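Wustgate Water Notices – transcribed press cuttings
README and data card
Last updated: Apr 9, 2026
2 shares | 17 comments

Summary

Plain-text transcriptions of newspaper items on the water supply in Wustgate: burst mains, rate disputes, drought orders, summonses for waste of water, letters to the editor, and reports of council meetings where the supply was discussed. The source is the scrapbook series kept by the former waterworks office. Each record is one cutting. Advertisements are left out unless the waterworks placed them.

The set was built for local history and family history use. It has also been used to test OCR correction, with mixed results (see Known problems).

Files

cuttings.csv – one row per cutting, with headline, paper, printed date, body text and notes
people.csv – personal names as printed, linked to cutting IDs
places.csv – streets, wells, pumps and farms as printed, with a modern name where one is known
corrections.txt – running log of changes after first release
malý/ – raw OCR output from the Malý pass, unedited

All files are UTF-8. The CSV files use commas, double quotes and a header row. Line breaks inside the body text are stored as a single pipe character.

Transcription rules

Text is given as printed. Spelling, capitals and punctuation are kept, including obvious printer's errors. Hyphens at line ends are removed unless the word is normally hyphenated. Words that could not be read are marked [illegible]. Words read with doubt are followed by [?]. Nothing is expanded, so "Cllr.", "inst." and "ult." stand as they are.

Money is left in the original form. Do not sum the fine column without reading the body text. A fine reported "with costs" may or may not include the costs, and the papers were not consistent – the same case can appear with different totals in different titles.

Where a cutting had been pasted over another, only the upper one was transcribed. The lower cutting is noted in the notes field if any of its text shows.

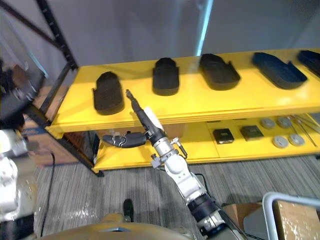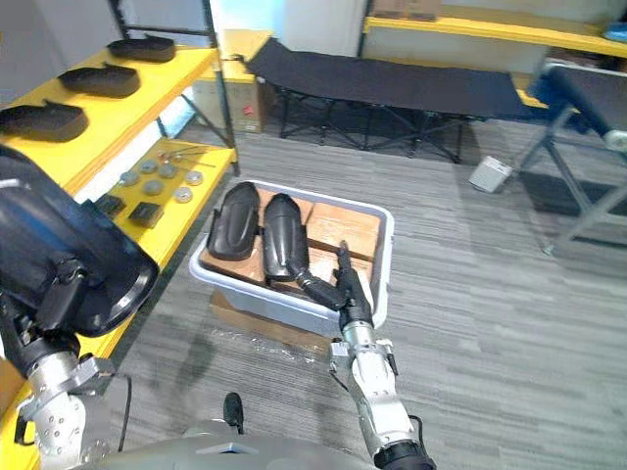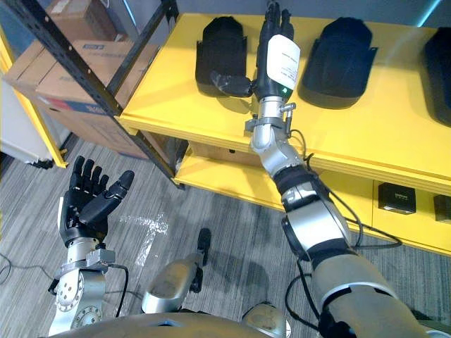

Dates

The printed_date field holds the date written on the scrapbook page by the clerk, or the date on the cutting itself if the masthead was kept. The date_source field says which: "clerk" or "masthead". Clerk dates are sometimes the day of pasting. Where a report says "yesterday" and the clerk date makes no sense with the court or council calendar, the record is flagged in date_doubt. The date was not changed.

A number of cuttings have a month and no year. These sit at the end of the file, sorted by scrapbook page.

Names

Names in people.csv are not merged. A man printed as "Jas. Orrin" in one report and "James Oren" in the next has two rows. The same_as column suggests a match where the address or trade agrees, but it is a suggestion only. Married women are often printed under the husband's name. Those rows carry the printed form and the code MW.

Addresses of defendants are included as printed. The cuttings fall well outside the closure period used by the project.

Known problems

Two scrapbooks are missing, and the gap covers most of the dispute over the upper reservoir. The council minutes for those years survive but are not part of this set.

The Malý output is poor on items set in narrow columns. It joins lines across the gutter, and it reads the old pound sign as a 2 or an L. All body text in cuttings.csv was corrected by hand against the page, but the raw folder should not be quoted.

Letters signed with pen names ("Ratepayer", "Dry Tap") are entered under the pen name. Čestmír Čierny has argued from the wording that most of the "Dry Tap" letters have one author. This is recorded in the notes and has not been applied to people.csv.

The well at Prudasia is spelled several ways, and one of them is also the name of a farm. Check the parish column before using it.

Coverage and bias

The clerks cut what interested the office. Complaints that led to a council reply are well covered. Short filler items are not. Counts of cuttings per year show how busy the clerk was as much as how often the supply failed, and should not be used as a measure of drought.

Credits

Transcription: Hortensia Zapata, Kamil Krajčí
Checking: Blažena Jurčo
Place names: Drahomíra Matoušek
File conversion was done with the Purnex scripts, which are kept in a separate repository.

Corrections

Send the cutting ID, the field and the reading you propose. A scan or photograph of the printed page helps if you have the newspaper itself. Corrections are entered in a batch each September – urgent ones, such as a wrong name against a conviction, go in when received.

Citation

Wustgate Water Notices, transcribed press cuttings. Give the cutting ID and the date you used the file.

Contact the editors | Terms of use | Back to top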